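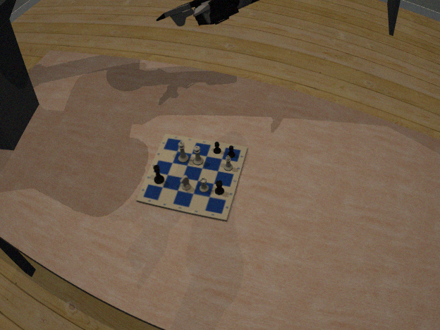

Mahnaz Nouri wrote back after the August summary to ask whether the lending shelf at Tergate was really being used by families, or mostly by the same few grown-ups, and I've been glad of the question all month!

**Stemine game library, progress to 19 Sep 2023**

We have lent out 112 games so far, a good many of them to households with children under ten (the chess sets and the word games go quickest). Of the $1370 you granted us, $580 has gone on shelving and replacement pieces. The Kļaviņa branch opens its own shelf at the end of the month, and Justinas Siliņa is still sorting the donated boxes, so the catalog there is a little behind. We may need up to $600 more for the winter evenings.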